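What My Grandmother's Dish Towels Taught Me About Sleep
By Anayeli Lozano
August 22, 2018
7 minute read
Print | E-mail this story

I have been a bad sleeper since I was five, and I come from a long line of them. 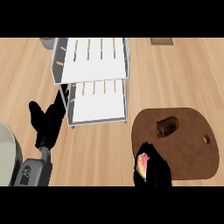

My mother paced. My uncle Evaristo Medrano listened to baseball scores on a radio under his pillow until two in the morning. And my grandmother ironed. She'd get up in the dark, plug in the iron and work her way through every dish towel in the house, and when she ran out of dish towels she started on the pillowcases. We had the flattest linens in Climosville and not one rested person to enjoy them.

So when I turned forty and found myself wide awake at three, again, thinking about a rude thing I said to a coworker years ago, I figured it was just my turn. I made tea. I looked at my phone. (Please don't look at your phone.) I read half an article about whales and then got worried about the whales.

What finally pushed me to do something was falling asleep at my niece's school concert. I don't mean a little nod, either — I snored through the whole recorder section, and if you've ever heard a recorder section you know how tired a person has to be. My sister still brings it up.

I started by asking everybody I know. Mesfin Mersha, who drives the early bus out to Clonmont, told me he stopped trying to sleep in one big piece a long time ago. He goes down after supper, gets up for a while, and goes back down until the alarm. "The middle part is the best," he told me. "I write letters. The house is so quiet I can hear the refrigerator thinking." I tried it for a week. I liked the quiet fine, but the second half of the night never showed up.

Bezawit Worku, my neighbor across the hall, swears by a cold bedroom. She opens the window even in March and sleeps in a wool hat. I borrowed the idea but not the hat, and it did help some, though my husband moved to the couch on the second night and took the good blanket with him.

Then there was the mattress. I spent an entire afternoon in the Fladura showroom lying on my back next to strangers, which is a very odd way to meet people! The salesman kept asking how my hips felt. I had never once thought about how my hips felt. I lay on five different mattresses and came home with a pillow.

The thing that made the biggest difference was so dull I almost left it out. I got up at the same time every day. That's it. My friend Ezequiel Quezada had been telling me this for ages, and I'd been nodding and ignoring him, the way you do with a friend who also flosses. I picked six-thirty and stuck to it, weekends too, even after the terrible nights. The first stretch was awful. I was cranky, I put orange juice in my coffee, and I cried at a commercial for gutters. But after a while I began getting sleepy at night, properly sleepy, like a kid in the back seat on the way home from the lake.

I still have bad nights. Last week I was up for hours trying to remember the name of the dog we had when we lived on Gough Street. But I don't lie there and fight it the way I used to. I get up, I sit in the kitchen with just the stove light on, and if I'm still awake after a while I set up the ironing board.

I've only done the dish towels so far. The dog's name was Pepper, by the way. It came to me in the shower.

We use cookies to improve your experience on this site. By continuing to browse you agree to our cookie policy.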